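Can a robot do the boring jobs at the back of a shop yet? Sort of, slowly

I spent Thursday morning at Skosow, the packaging supplier out in Zuddale, watching a robot arm do the kind of job I used to hate when I worked weekends in a stockroom (picking things up, putting them down somewhere else, then doing it all over again). The arm goes by Josine, and yes, everyone there says "she."

The shop has given Josine 2 chores so far, clearing pads off the packing bench and folding cleaning cloths. The pads are going pretty well! Angharad Sayce, who runs the bench, told me the arm got through 385 of them last week and needed a person to step in 7 times. Cloths are another story. I watched one get folded into something like a paper airplane, and I've done worse myself, but I wasn't on the payroll.
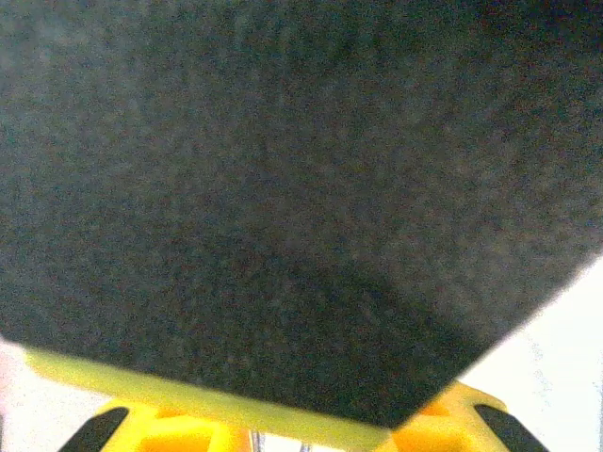
A dark gray slab up against the yellow gripper, as seen from the robot's wrist.

Soft stuff is the hard part, Sayce says. A cardboard box stays the shape it was when you reached for it, and anything with some give in it can sag or slip while the fingers are closing. "People do it without looking," she told me. "I can do it while I'm on the phone. Josine has to think about every single one."

She's also slow. I timed myself against her on a short stack (I know, very mature) and I was done before she was halfway through. Then again, I wanted a coffee after that, and she just kept going.

Caradog Ruddock, who owns the shop, isn't planning to cut anybody's hours. He'd like the arm to take the early shift on the bench, starting in October, and he wants to try it on dishes in the break room after that. Dlamini, the repair shop next door, has already asked if it can borrow her for sweeping up. Ruddock told them to ask again next year.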